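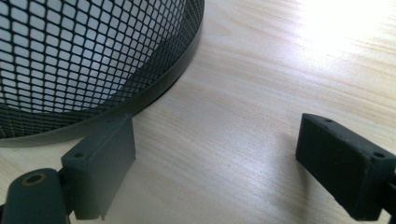

Friday, January 28, 2022

OK, snowshoe hare thread. I've been out in the cedars behind Flullberg all week and I have way too much in my head to keep it to one post. If you put your gun away after deer season, please read this and go dig it back out.

First, the snow is finally right. We had that crusty mess after New Year's where every step sounded like breaking dinner plates. Then a good soft layer came down over it, no wind, and you can walk like a human being again.

I hunt them without a dog. I love hounds, I love listening to hounds, and I'd go with anybody's beagle tomorrow morning if they asked. But slow walking and looking is its own kind of fun and you can start doing it with gear you already own.

The whole game is finding the thick stuff. People drive right past it because it looks miserable. Young spruce so tight you have to turn sideways, cedar swamp edges, old cuts where the saplings are coming back like hair on a dog. If you look at it and think "no way I'm going in there," go in there.

My favorite piece is the old cut along Rudd Creek. It was logged when I was in high school and for years it was just stumps and raspberries. Now it's a wall! You can't see much past the end of your barrel in the middle of it, so I work the edges where it opens into bigger timber.

Look for runs first. Hares use the same little highways over and over, packed down like somebody dragged a boot through the snow. One line of tracks means a hare went by. A packed run with droppings and nipped twigs means you should slow way down, he lives here.

About the nipped twigs: hares cut clean, at a nice slant, like you did it with a pocketknife. Deer tear it and leave a ragged end. Once you see the difference you'll be checking every bush on the way back to the truck. I do it in my mother's yard.
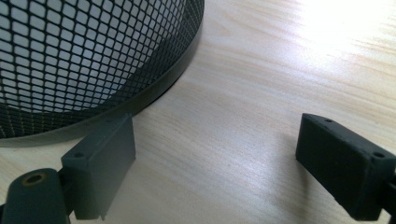 Black mesh container on a light wood tabletop.

Speed. You're going too fast. I'm going too fast, and I've been at this since I was a kid. Take a few steps, stop, look. Then look again at the same spot, low, under the branches. When you think you've stood there long enough, stand there a little more.

The stopping is what gets them nervous. A hare will sit tight while you walk right by, happy as can be that you missed him. Stop next to him and he starts wondering. I can't count the ones that have blown out from under a blowdown right when I stood still to fix my hat.

Don't look for a white rabbit. You will never find a white rabbit in white snow. Look for the eye. It's a black, wet-looking dot that doesn't belong, and once you pick it up the rest of the animal just sort of appears around it. That moment still makes me grin every single time.

Ear tips are the other giveaway. They stay dark when everything else turns. Two little smudges over a lump of snow under a spruce — that lump of snow is dinner.

If one flushes and you don't get a shot, don't chase. They like to circle. Pick a spot where you can see the run he left on, lean on a tree, and give it time. It works better with dogs pushing, sure, but I've had plenty come loping back on their own to see if I was gone.

Best hunt of the week was with Jozefína Kubíček. She grew up snaring with her grandfather and she reads a run better than I read a road map. We split up, one of us on each side of the creek, and moved at the same pace so whatever one bumped might cross to the other.

She was wearing full orange and so was I, and we'd agreed on exactly where we would not shoot before we loaded. Do this out loud, every time, even with somebody you've hunted with forever. Thick cover and low shots are a bad place for guessing. If you lose sight of your partner's orange, the gun stays down until you find it.

Half an hour in I hear her whistle, which is our signal for "one coming your way." And here he comes, big easy bounces, right down the middle of the run like he's late for work. Stopped broadside at a cedar stump. One shot with the .22 and that was that.

She got hers on the way out, on an edge we'd already walked past. He'd been sitting there the whole morning! So we came home with 2 hares and wet gloves, and I was so happy I missed my own turn on the drive back.

Gun talk, because somebody always asks. I carry a .22 when I'm still-hunting alone because most of my shots are at sitting hares. If I'm hunting with a dog or a fast-walking friend, I switch to the 20-gauge with an open choke and light loads. Either one is fine. Bring what you shoot well.

And know what's behind your target with that .22. A bullet can skip off crust or frozen ground and keep right on going. If all I have behind a hare is sky or brush I can't see through, I let him sit. He'll be there next week.

Snowshoes: I finally replaced my old wooden ones with a pair of Ustanos, the short model. Short is the thing. Long ones float better in open country but in a thicket you spend your life stepping on your own tails. I fell over only once this week, which for me is a record.

Boots are the same Givov pacs I've had forever. Liners come out every night and go by the stove. Every night! I skipped it Tuesday and paid for it with cold toes until lunch.

Also, dress lighter than you want to at the truck. You should be a little chilly when you close the tailgate. Put the warm layer in your pack and save it for when you're leaning on that tree waiting on a circling hare.

You don't need to go far, either. I don't think we were ever more than up to 500 yards from the road all morning, but it felt like the far side of the moon in there. Carry a compass anyway. Thick spruce on a gray day will spin you around faster than you'd believe, and your own tracks get confusing once you've crossed them.

Cleaning is easy, so don't let that scare you off. The skin is thin and comes off like a sock. I do it while they're still warm, wipe the meat down, and cool it quick in a clean bag. Wear gloves, look at the liver, and if it's covered in white spots, leave that one out of the pot.

Eating! Hare isn't cottontail. It's dark, lean meat and it will be shoe leather if you rush it. Brown the pieces in bacon fat, then onions, carrots, a spoon of mustard, enough stock to come up the sides, lid on, low oven. Go do something else for 2 hours, then check it. If it doesn't fall off the bone, give it longer.

Jozefína does hers with sour cream and a bay leaf and serves it over dumplings, and I'm sorry to say it beats mine. I asked for the recipe and got "you just make it until it's right." So that's where we are with the recipe.

For the folks asking about seasons and limits, check your own state's book. They're different all over, and some places have closed areas or separate rules for snaring. Same with land. The Rudd Creek piece is open to walk-in hunting but the lot next to it isn't, and the line is easy to miss in snow. Look at a map before you go.

If you've got a kid who wants to start, this is the hunt. They can move, they can whisper, there are tracks everywhere to figure out, and if they get cold you're close to the truck. Mine has been asking since last June when she saw a brown one in the driveway and couldn't believe it was the same animal.

More snow coming tonight, light and fluffy from the look of it. I'll give it a day so they can lay down fresh tracks, then I'm going back in from the Flullberg side to try the swamp edge. Will post if I find anything good. If you get out this weekend, tell me what you're seeing, I want to hear about all of it!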